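Robot Manipulation Studio
Unit 4 handout: Reaching in simulation
Instructor: Wenche Amundsen
Lab assistants: Seung-woo Maeng, Smaranda Toma

Before you start

Bring your reach script from Unit 3, even if it's ugly. Mine was ugly when I first taught this in 2016 and the arm still got where it was going (most of the time!). You'll need the kitchen scene loaded in Povura before the lab on Tuesday, and please load it at home at least once, because the first load compiles everything and the lab machines take ages if you all do it together.

In Unit 3 you moved the gripper around from the overview camera, the nice one up in the corner of the room where you can see the whole workspace. This week we take that camera away. You'll work from a close camera only, and I think this is the best unit of the whole course. Everything you learned about frames and transforms suddenly has a job to do.

4.1 What changes up close

From the overview camera a pot is a small thing you can draw a box around. Bring the camera in and the same kind of object spills over the edges of your view. You lose its outline, and with it most of the tricks you used in Unit 3. The color blob centroid is the first to go. If half the blob is outside the image, its centroid tells you the middle of the part you can see, and your script will happily steer toward a spot that has nothing to do with the middle of the object.

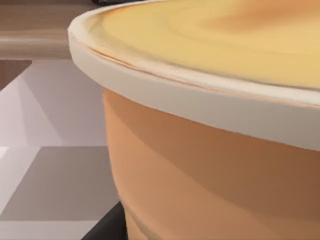

So we look for features that survive being cut off. A rim is a wonderful one. Even a short piece of arc has a curvature, and from the curvature you can estimate a center that lies well outside the image. Use the ellipse fit in the course library (fit_arc, in the geometry folder) and feed it edge points from one rim at a time. If you mix points from the inner edge and the outer edge of the rim, the fit lands somewhere between the two and the residual gets big. Print the residual. Please, print the residual! Valter Solberg's team lost a whole afternoon last term to a fit that looked fine on the plot and had a terrible residual the entire time.

A few more things to know about arcs:

Short arcs give shaky centers. With fewer than 50 edge points I wouldn't trust the result for anything except a rough direction.

A circle seen at an angle is an ellipse, and at very close range the near side of the rim looks wider than the far side. That widening is real information about depth, so don't smooth it away.

Color seams are tempting edges, and sometimes they're excellent ones, but textures in the simulator can smear when the camera gets near. Check the edge in three or four steps of the run before you build on it.

4.2 The fingertip as your ruler

You know the size of one thing in every view, and that's your own gripper. When a fingertip is visible, you can compare its width in pixels with its width in the model file and get a distance for that fingertip. It doesn't give you the distance to anything behind it, and this is where most first attempts go wrong. Two things that touch in the image can be far apart in the room.

The fix is to move. Shift the gripper sideways by a small known amount, hold the camera still, and see whether the finger starts to cover more of the object or less of it. If your camera rides on the wrist, you get parallax as well: nearby surfaces slide across the view faster than distant ones. Nuala Ní Bhriain wrote a lovely little plotting tool for this called Dandska (it's in the shared folder). Give it a sequence and it draws the slide of every edge you mark, one colored line each. Try it on an easy case first, with a strong straight edge and plain surfaces around it.
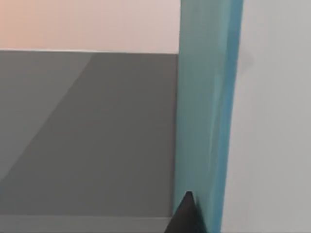 Fig. 4.2. Black fingertip at the left side of the teal post, kitchen scene, close view.

Questions to discuss with your partner before you write any code. Is there a gap between the finger and the post? What would you need to know to be sure? Which edge would you track, and what would a second view from the side give you? Write down your guess, then test it in the simulator with the distance readout switched on. I love this exercise because good engineers disagree about it out loud.

4.3 Approach speed

Slow down before contact. The controller default is fine for open space and much too fast for the last stretch. Cap the speed at 40 percent once your estimate says you're close, and drop it again when the contact flag comes up. If the estimate jumps by a lot between two steps, stop the arm and take a new reading. A stopped arm is never wrong by more than it was a moment ago.

4.4 Lab task

In pairs, write a script that reaches toward a target you pick in the kitchen scene, using the close camera only. Run it 27 times with the start positions in starts.txt. Log the estimated distance, the true distance and the residual at every step, and hand in the log together with one page on the runs that went badly. I grade the page more than the score, so a script that misses a lot but is well explained can still do very well.

Expect to spend around two hours on this outside lab. Seung-woo has help hours right after class in the Dalen room, and Smaranda answers on the course board most evenings.

Reading for next time: chapter 6, sections on visual servoing. Skip the proof at the end unless you enjoy that sort of thing (I do, come and talk to me about it!).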